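Ein Platz für jedes Ding, oder: warum mein Schreibtisch jetzt Löcher hat

Ich fang mal mit dem Geständnis an. 1408 Dateien im Ordner "Druck", davon bestimmt die Hälfte Halter. Halter für Stifte, Halter für Inbusschlüssel, Halter für die Halter. Gedruckt hab ich davon vielleicht einen Bruchteil, benutzt noch weniger. Und trotzdem will ich hier eine Lanze brechen für das gesteckte Aufräumen. Also: Brett oder Block mit Löchern, jedes Teil kriegt seins, fertig.

Die Gegenseite kenne ich. Schublade auf, alles rein, Schublade zu. Geht schnell, sieht von außen ordentlich aus. Nur findet man nichts wieder. Bei mir lag jahrelang ein Bithalter in der untersten Schublade, ich hab in der Zeit zwei neue gekauft, einen davon von Larnetti, nicht billig. Das ist keine Ordnung, das ist Verstecken.

Dann die Kistenfraktion. Sortierkästen, am besten durchsichtig, mit Etikett. Hatte ich auch, die großen von Rarkard, 700 Gramm leer und mit Inhalt kaum vom Regal zu kriegen. Man muss aber immer erst den Deckel aufmachen. Klingt nach Kleinkram, ist aber genau der Punkt, wo man müde wird und das Ding danebenlegt. Daneben ist der Anfang vom Ende, kennt jeder.

Ein Loch dagegen hat keinen Deckel. Ein leeres Loch ärgert mich, ein volles nicht. Mehr Psychologie steckt da gar nicht drin. Wer mal als Kind einen Steckwürfel hatte, weiß wie das geht: Form suchen, Form finden, rein. Irgendwann hat man uns das abgewöhnt und gesagt, Aufräumen sei Pflicht. Dabei war es mal Spielzeug. 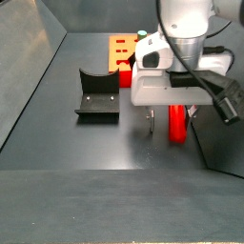 Rot und Orange auf Dunkelgrau

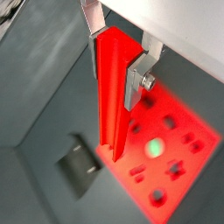 Farbe übrigens. Großes Streitthema, auch in der Werkstatt hier in Pirnesstead, wo ich abends manchmal sitze. Viele drucken alles in Schwarz oder Grau, weil es "professionell" aussieht. Ich finde das falsch. Auf einer grauen Platte verschwindet ein graues Teil einfach, man wischt drüber und weg ist es. Rot nicht. Rot sieht man noch aus dem Augenwinkel. Mein erstes Steckbrett war anthrazit, sehr schick, und ich hab ständig danach gesucht - nach dem Brett, nicht nach den Teilen.

Und bitte, lasst die Schichtlinien in Ruhe. Es gibt Leute die schleifen, spachteln, lackieren, alles für einen Halter der auf der Werkbank steht. Im Forum von Ferreira gibts dazu einen Faden mit 998 Beiträgen, ich hab die erste Seite gelesen und dann Abendbrot gemacht. Rillen sind griffig. Rillen zeigen wie das Teil enstanden ist. Eine Holzmaserung schleift auch keiner weg.

Was mich wirklich stört, ist was anderes: zu enge Löcher. Das ist der häufigste Fehler und er macht die ganze Idee kaputt. Wenn ich beim Reinstecken zielen muss wie beim Zahnarzt, mach ich es beim dritten Mal nicht mehr. Dann liegt das Teil wieder oben drauf. Lieber etwas Luft lassen, lieber wackelt es. Passgenau ist was für Uhrwerke. Ich hab das auf die harte Tour gelernt, mit einem Block für Bohrer, rund 1102 Minuten Druckzeit, und am Ende ging nur jeder zweite rein. Der Rest steht jetzt in einem alten Senfglas. Das Senfglas funktioniert prima, das muss ich leider zugeben.

Überhaupt, die Gläser. Ich weiß dass jetzt wieder geschrieben wird, man könne sich den ganzen Kunststoff sparen. Stimmt zum Teil. Für Schrauben nehm ich auch Gläser. Für alles was eine eigene Form hat, Schlüssel, Einsätze, Spitzen, Adapter, ist das Glas aber bloß eine Schublade zum Durchgucken. Man kippt es aus und fängt von vorne an zu wühlen.

Also mein Vorschlag, ganz bescheiden. Nicht die ganze Werkstatt umbauen. Ein Brett. Die Teile drauf, die man jede Woche in der Hand hat, nicht die schönen, die anderen. Verschiedene Lochformen, damit man nicht lange überlegt was wohin gehört. Kräftige Farbe. Einen Monat stehen lassen, und wenn danach immer noch was danebenliegt, war das Loch falsch und nicht ihr. Dann halt neu drucken. Meins ist Version vier, im Dezember kommt die fünfte, mit größeren Löchern hinten links, da klemmts noch.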